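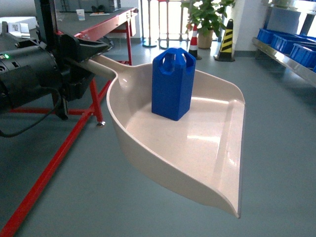 How often should I sweep the floor of a small workshop?
Sweep it at the end of every working day, and do a slow, complete cleaning once a week. Daily sweeping takes five minutes. If you wait until Friday, the dust has already gone under the shelves.

I learned this in the repair shop in Lallby, where I have worked since one September when I knew nothing about dust. My method is below.

What you need
A soft broom for fine dust, a stiff broom for chips, a dustpan with a thin front lip, and a bin with a lid.

Step 1. Start high. Wipe the shelves and the bench before you touch the floor.

Step 2. Choose the far corner and work toward the door. Make short strokes and keep the broom low. Long strokes throw the dust into the air.

Step 3. Make small piles, one for each part of the room. One big pile is pushed too far and loses dust on the way. 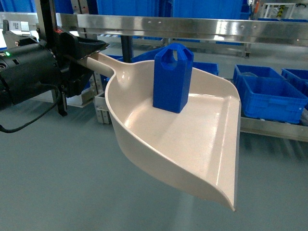
Eyerusalem Bogale wrote to me that she sprinkles a little damp sawdust before step 2, and that in her shop at Kirkon it keeps the fine dust down much better than a slow broom. I have tried it since then on concrete and I agree. On bare wood I would not do it, the boards can stain.

Step 4. Put the lip of the pan flat on the floor and sweep into it with light strokes. A thin line of dust will stay. Move the pan back a little and sweep again — two or three times is normal.

Step 5. Carry the pan level to the bin and empty it low inside, then tap it gently. 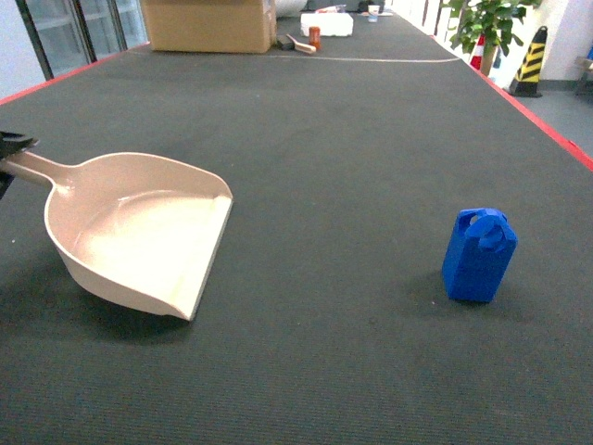 Dustpan and small blue jerry can on the gray mat.

Care of the pan
Wash it once a month with warm water and dish soap, and let it dry before use, or the dust will stick. Look at the lip from the side. If it is bent or has small cuts, dust passes under it. You can smooth small cuts with sandpaper, but a cracked lip means a new pan.

Hang brooms with the bristles up. Mine stood on the floor for one winter and they are still crooked.

Last changed 28/06/2022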